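Subject: Re: [residency-list] Kivholm summer programme, draft 2

Joni Hämäläinen wrote:

> Dear all, draft 2 is on the shared drive. We now have two residencies
> of three weeks each instead of one of six, with an open evening at the
> end of each. The Tasau barge has been offered as a second site, moored
> below the lock. Tuulikki thinks we could expect 400 visitors over the
> season. The theme is still "Slow Water". Please send comments before
> the call goes out.

Joni, all,

I've read it twice and I'm still not persuaded, so let me put my doubts where everybody can see them.

First the split. Three weeks is short. At Mallham in January the artists spent most of the first week finding out where to buy cable and which door stuck, and the last few days went on packing. Take that off three weeks and you have a long weekend of work with an exhibition stuck on the end. If the wish is to have more names on the poster, let's say so in the draft.
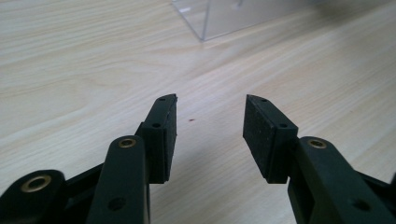
**Hilkka Heinonen**
Programme adviser, Nurmi Arts Workshop

Second, the barge. I like boats as much as anyone, but who has been aboard? The draft says "suitable for installation and sound" and gives no ceiling height, no power supply and no word on what happens to a projector when a freight boat goes past. Nuno Figueiredo asked about the mooring fee in his last message and I can't find an answer to it. The figure in the budget is 1,653 for the season, with nothing to show whether that covers electricity. My guess is that it doesn't. Could somebody get it in writing before we promise the place to an artist?

Third, the 400 visitors. Where does that come from? The Mallham open evening had 62 people by the door count, and that was with free soup and the choir next door finishing at the right moment. Two evenings at Kivholm won't get us to 400 unless we count people walking along the towpath. I would much prefer a low number in the application that we can stand behind. 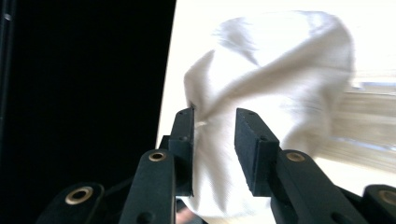
I'd also ask again what the theme is for. "Slow Water" was Joonas's title for a talk, and as a talk it was good. As a theme for a call it will bring us a heap of proposals with a river in the first sentence and whatever the person was going to do anyway in the second. We had about 16 of those last time. Drop it, or else let Joonas Jääskeläinen write half a page saying what he would not accept under it. That half page would be more use to the selectors than the three paragraphs we have now.

What I'd be content with, if anyone wants a counter-proposal:

- One residency of six weeks, one artist, on land. Pay them properly and let the open evening be optional.

- The barge as a day visit during those weeks, so that we learn what it's like before we build a programme on it.
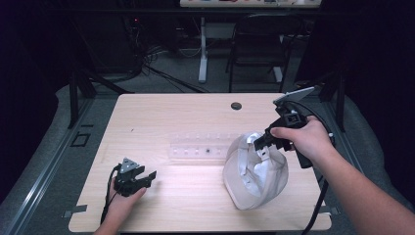 - The call to go out two weeks later than planned, with the fee, the room and the tools listed plainly on the first page.

I know Tuulikki Pitkänen feels the funders want two of everything. Perhaps they do. Has anyone asked them since the new form came in? The old one had a box for the number of artists and I don't see that box any more.

I can't make the call on Thursday - the train gets in too late - but I'll read whatever is posted here and answer the same evening.

Hilkka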